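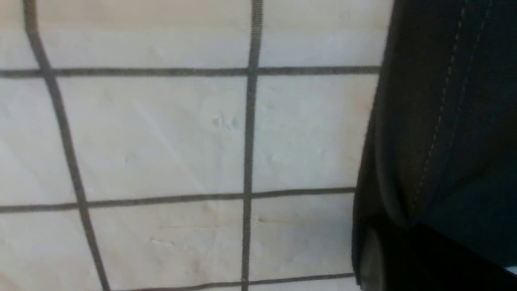 Junis Centre — Pre-Opening Floor and Wet Area Inspection

Building: Junis Centre, ground floor and lower changing rooms
Inspected by: Narayanan Raju
Countersigned: Reet Venckus
Month: November
Start: 6.40 am
Floor area covered: 312 square metres

Mark each line Pass, Action or Not Checked. Write a comment for every Action. Do not leave a line blank.

ENTRANCE AND FOYER

1. Entrance matting flat, edges not lifting
Action. Left-hand mat has curled at the corner nearest the ticket desk. Taped down for now. Replacement requested from Hurel.

2. Door closers working, no slamming
Pass. Inner door is slow but it does latch.

3. Wet floor signs available
Pass. Two behind the desk, one in the cleaner's cupboard. The one with the broken hinge has been thrown away.

4. Lighting, all fittings working
Action. Fitting over the leaflet rack flickers for a minute after switching on. Same comment as last month.

CORRIDOR AND STAIRS

5. Handrails secure both sides
Pass.

6. Stair nosings fixed, contrast strip visible
Action. Strip on the fourth step down is worn through in the middle. The others will last the winter.

7. Fire door at foot of stairs unobstructed
Action. Folded chairs leaning against it again. Moved to the store at 7.05 am. Reet to speak to the evening hirers — this is the third time it has been written up.

8. Emergency lighting test
Pass. Test log signed.

CHANGING ROOMS

9. Floor tiles sound, none loose or hollow when tapped
Action. Men's side has 2 hollow tiles by the second bench. No movement underfoot yet. Women's side all sound.

10. Grout complete, no gaps that could catch a bare foot
Pass. Some staining near the drain, cosmetic only.

11. Drain covers fitted and screwed down
Pass. One screw on the men's side was finger-tight, tightened on the spot.

12. Shower water temperature at outlet
Not Checked. The thermometer was out for calibration. To be done before Friday's school session is confirmed by the office.

13. Bench fixings tight
Pass.

14. Hairdryer leads and wall sockets undamaged
Action. Lead on the end dryer is split near the plug. Switched off, labelled and taken out of use.

CLEANING STORE

15. Store locked when unattended
Pass.

16. Chemicals in original containers with labels
Action. One spray bottle with no label, contents unknown. Removed for disposal. Please decant only into the printed bottles.

17. Data sheets present and current
Pass. Sheet for the Iditz descaler is the new version. Old copy removed from the folder.

18. Mop heads colour-coded and hung to dry
Pass.

OUTSTANDING FROM LAST INSPECTION

Hollow tiles: Varma have quoted £2,244 to lift and relay the men's side. Awaiting approval. A repair to the bench area alone would be £58 for materials if we do it ourselves — I would do this first.

Foyer light: still open, see item 4.

Finished: 8.15 am. Copy to office and noticeboard.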